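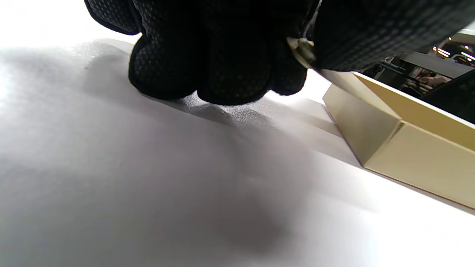 Sterkis had two hand-held grippers on trial through winter and bought one of them. Usa Chaimongkol ran the comparison. She gave me half an hour between shifts on 20th September, standing up, with a coffee she never got to drink.

The job is small parts into boxes. Clips, tabs, little bits of bent metal that like to lie flat and stay there. The idea was to have people do the task with a hand-held tool, camera on board, then see which tool gave the arm something it could copy. Two candidates - the Drideck and the Raju. Same bench, same white top, same operators.

"Everyone wanted to talk about grip force," Chaimongkol says. "Grip force was fine on both. I stopped writing it down after the first week."

What did she write down, then?

"Whether I could see the part. That was the whole fight."

The Raju has the wider lens and sits it further back. The Drideck is tighter and closer in. On paper she liked the Drideck, more pixels on the thing you're picking up. In use a hand would come in close and there'd be glove across the top of the picture and a big soft shadow down the table, and the part would be a pale little sliver somewhere between the fingers.

"You go frame by frame and you're squinting. Is that the clip or is that glare? If I can't tell I'm not going to ask the software to."

White bench top was her call and she half regrets it. Easy to wipe, easy to spot a dropped part, but under overhead lights it blows out. They tried a grey mat for a few days in the middle. Better exposure, worse for the lighter parts. Went back to white and turned the exposure down by hand on both cameras, locked it, left it alone.

"Auto exposure was the worst thing we did. Black glove comes in, camera panics, everything else goes to milk. Lock it. Just lock it."

Gloves came up more than I expected. The operators use a black textured one with raised dots. Chaimongkol tried a smooth pale glove for comparison and had complaints by lunchtime.

"They couldn't pick anything up! The dots matter when you're lifting something thin off a flat surface. So the dark glove stayed, and the cameras had to cope."

They recorded 346 usable picks on the Drideck before she called time, and went on to 1,000 with the Raju. Not an even contest, she admits. I asked if that bothered her.

"A bit. If I did it over I'd do the same number on each and swap tools every morning. We did all of one then all of the other, and people were simply better at it by the second half. I can't seperate that out now."

So how did she decide? Partly the footage. Partly wrists. The Drideck's handle is set at 90 degrees to the jaws, fine at chest height, miserable when you're reaching over the wall of an open box. The Raju's is angled. Operators could do over 5 hours with it before anyone asked to swap. She'd have bought it for that alone, she says, then takes it back, then says no, leave it in.

The controller was less of a contest. Both tools talk to the Trernitz unit that was already on the arm. The Drideck dropped its connection more, usually when someone walked off with it toward the lockers. A longer cable fixed most of that.

Anything the Drideck did better?

"Jaws. Lovely jaws. The tips are thinner and they get under a flat tab where the Raju just pushes it round the table. I asked if we could buy the tips seperately and I'm still waiting for an answer."

In the meantime the workshop is filing down a spare set of Raju tips. First pair came out uneven and chewed the edge of a box. Second pair is on the tool now. She showed me, a bit ugly, file marks all over it, closes dead straight.

The arm itself gets its turn in October, one box size to start. She wants to mix the light parts and the dark ones from day one, her manager wants light ones first. Not settled when I left. Someone was calling her from the far bench and the coffee went with her.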